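Skomo (manipulation method)

Skomo is a method for teaching two-armed robots to put together and take apart light household furniture from recorded demonstrations. It was developed at the Bulleslow workshop and first described in June in a report issued by Clomness, a small firm that sells robot training data. The method is mostly discussed in connection with its claimed success rate on a plastic chair with tubular legs, a figure that outside readers have treated with caution.

Background

Most learned manipulation policies are trained on short tasks with small, stiff objects. Furniture parts are harder. They are long, they block the cameras, and a small error at the gripper becomes a large one at the far end of a leg. The report argues that a policy can cope with this if each demonstration is cut into "holds," meaning stretches in which both grippers keep the same contact with the part. The policy learns the holds and the changes between them separately.

The idea is not new. Similar ways of cutting up demonstrations had been in use for years, and the report cites few of them. What Skomo adds is a rule for deciding where one hold ends, based on the wrist cameras alone. How much that rule contributes is hard to tell, as the report never tests the policy with the rule taken out.

The wrist views are also the weakest part of the argument. A part held close to the lens can cover much of what the rule depends on, and a smooth pale tube gives very little texture to track. 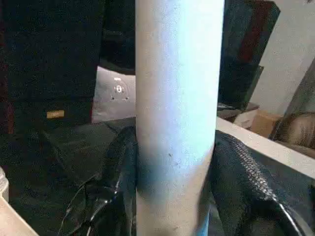 Data and training

The training set has 410 demonstrations, all recorded by people steering the arms by hand. Each one pairs a head view with views from the wrists. The report says that 71 demonstrations were dropped before training for "poor contact," but it does not say who judged them or by what standard. Dropping failed or clumsy runs is common practice. It does make the remaining set look cleaner than the work it came from, and readers have no way to check the effect.

Two groups of tasks were used. In the first, the robot handles lengths of white PVC pipe laid out on a covered table, lifting them, standing them up and moving them from one gripper to the other. The pipes stand in for furniture legs and were meant as a warm-up.

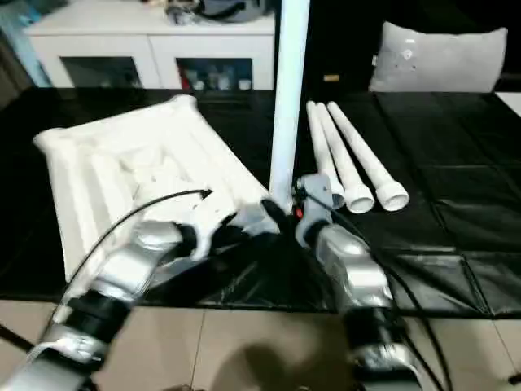 Pipe task, head view. One pipe is upright near the grippers, and three lie on the black table covering.

The second group uses the chair itself. The hard step, according to the report, is the two-point grip, in which one gripper takes the seat and the other takes a leg. The arms are then linked through the object, so a wrong move by either one pushes against the other. The method has no force sensing and relies on vision and joint positions, a choice the authors defend on cost.

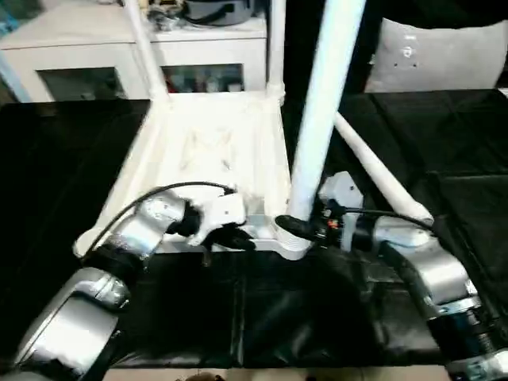
Chair task, head view. The left gripper is on the front lip of the seat and the right gripper is at the foot of a leg.

Reported results

The report gives a success rate of 95 percent on the chair task. Success is defined as the chair being held at two points at the end of the attempt. It does not require that a leg be fitted or removed, even though the title of the report speaks of assembly. For full assembly no rate is given, only the remark that results were "encouraging."

All attempts took place in one room, with one type of chair and the same table. The report mentions four starting poses for the chair - a narrow range for a method described as general. Results on the pipes are shown as a chart without numbers on the vertical axis.

Reception

The longest response came from the Sarıgül laboratory, which tried to repeat the pipe task on its own arms. Its note reports that the hold rule fired too early whenever a pipe passed close to a wrist camera, and that the policy then let go or froze. Clomness replied that the laboratory had mounted its cameras at a different angle. That may be true, but the original report does not list the angle, so the point can't be settled from the published material.

Others have been kinder. Even critics tend to accept that cutting demonstrations into holds makes them easier to inspect, and the labeling format has been picked up by groups that do not use the rest of the method. Whether the policy itself does better than a plain one trained on the same data remains open - the comparison has not been published.

Availability

The labeling format is free to use. The demonstrations are sold under license, and the dropped ones are not included. The trained policy has not been released.

See also

Bimanual manipulation
Imitation learning
Teleoperation

Last edited 27/03/2026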